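Simão Prata kept the bakery's first order book, a school notebook with a water stain on the cover. The first page lists 17 loaves, all of them rye, and most of the names next to them are neighbors.

"I baked at night because the oven in the apartment heated the whole place up," he said. "My wife put up with it for one summer."

Prata now runs Parkadel, a small bread shop that sells mostly by subscription. Customers pay at the start of the month and pick up on set days. He started the shop seven years ago after leaving a job in hotel purchasing, and he still does the early shift himself.

He said the hotel job was more useful than any baking course. He knew what flour cost by the pallet, how suppliers set their delivery fees, and how long an invoice could sit before somebody called. What he did not know was how to shape a loaf the same way twice.

"The first year they were all different sizes," he said. "People were polite. One lady asked if she could pay by weight."

The subscription came out of a bad winter. Walk-in sales dropped, and Prata was throwing out bread at closing time or carrying it to his brother-in-law's house. Anjani Wuisan, who had joined him to handle the counter, suggested asking regulars to pay ahead.

"I wrote it on a card and taped it to the register," Wuisan said. "We had 21 people by the end of February. I didn't ask him first, to tell you the truth. I told him when there was money in the envelope."

Waste fell, and the two of them could plan the dough the day before. It also meant that a mistake reached everybody. Prata remembers a batch made without salt, which he noticed only when he cut a slice for his own breakfast. He and Wuisan called every customer on the list and baked again that afternoon.

"Three of them said they'd already eaten it and it was fine," he said. "It was not fine." 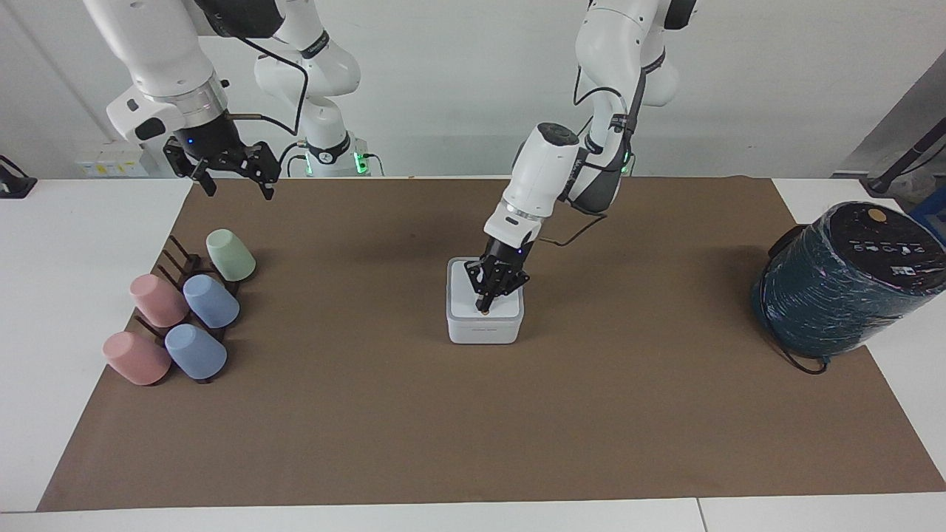
Flour and rent

The price of flour is what Prata talks about most. He buys from a mill called Dreketti and has stayed with it through two increases, partly because the rye is coarse and behaves the way he expects. A cheaper sample from another supplier soaked up more water and gave him a sticky dough that he could not get out of the baskets.

Rent is the other worry. The lease comes up next year, and the landlord has mentioned a new figure without putting it in writing. Prata has looked at a unit farther out, with better parking and an old deck oven left by the last tenant - "ugly, but it holds heat" - though Wuisan is against the move.

"Half of our people walk here," she said. "They're not going to walk there."

They have agreed to wait for the landlord's letter. In the meantime Prata is testing a seeded loaf, which he expects to offer to subscribers first. Wuisan thinks it needs another ten minutes in the oven.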